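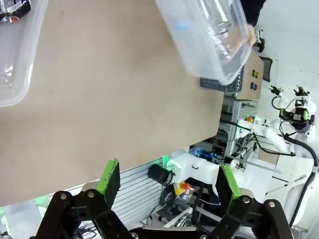 Review: Koppel 2, grasp planning and perception software

Koppel 2 is a software package that sits between a wrist camera and an arm. It looks at the camera feed, decides what is in view, picks a grasp and hands a path to the arm's own controller. Version 2 came out in March. Grevo, who make it, say it will cope with "everyday clutter, including clear objects". I have read that sentence on the boxes of a good many products, and I have a drawer of licence dongles to show for it.

We ran it at Willdale on a plain parallel-jaw gripper with green finger pads, working over a beige table with clear plastic bins on it. Clear bins are a mean test and I make no apology for that. They are also what most people who pack small parts keep things in.

Setting up

The installer worked first time, which I had not expected. Calibration is another matter. The wizard asks you to move the wrist through a set of poses and tells you at the end that the result is "good". It does not give you an error figure unless you open the log, and the log is in a folder that the manual gets wrong. Shahab Safavi found it in the end by searching the disk. Our "good" calibration left the grasp point far enough out that the left finger came down on the rim of a bin instead of inside it. We did it again with more poses, got another "good", and that one was fine. I would like the software to know the difference.

Seeing things

On solid objects the perception is very decent. Boxes, tins and a stapler were picked out cleanly and the outlines hardly flickered. It also ignored the fingers in its own view, once we had loaded the right gripper model, and the older version never managed that for us.

Clear plastic is where the sales talk thins out. An empty bin standing flat on the table was found most of the time. Put a clear bottle in a clear bin and tip the bin, and Koppel 2 had three different opinions in as many seconds: one object, two objects, no objects. It will report a confidence score for each of these, and the scores were all high. Lakmal Wanigasekara plotted them against what was really there and could see no pattern worth the name. If you plan to use the score to decide when to stop and ask a person, test that on your own parts first.

We logged 1,046 grasp attempts over the whole trial. Of these, 970 were on solid items or on flat, empty bins, and I have few complaints about them. The rest were clear items inside clear bins, and I would not leave those running while I went for lunch.

Planning

Paths are smooth and short. Planning time is given in the brochure as under 200 milliseconds, and on a bare table we saw that. With a second arm and a control box in the collision model it crept up, and the planner went quiet instead of saying it was struggling. There is a timeout setting. It is off by default. Turn it on.

The planner treats anything it can't identify as empty space. You can change this with a tick box three menus down, marked "conservative unknowns", and then it gets so cautious that it won't go near the table edge at all. Pouran Amini ended up drawing keep-out zones by hand, and those worked well. The zone editor is the nicest part of the package, quick and hard to get wrong.

Hands in the workspace

Grevo show people passing objects to the arm in their videos. Koppel 2 did spot a bare hand in the open. A hand seen through the wall of a clear bin was sometimes a hand and sometimes part of the bin. The manual does say, on page 139, that the software is not a safety device. I'd have put it on page one.

Compared with Pavby

Pavby is the obvious rival and we have used it for longer. It is uglier, slower to set up and worse at solid clutter. It does show you its calibration error in large numbers on the main screen, and when it can't plan it says so. Mingxuan Tang prefers Koppel 2 for daily work. I still reach for Pavby when I need to find out why something went wrong.

Verdict

Worth a trial if your parts are solid and your layout stays put. For clear plastic I don't believe the claim yet, and I would ask Grevo for a demonstration with your bins, on your table, before paying for a full licence. The trial licence runs every feature, so there is no need to take anyone's word for it, mine included.

Good: installer, outlines on solid objects, zone editor
Bad: vague calibration result, confidence scores, timeout off by default
Tested by: Shanti Bansal
Last updated: 24th August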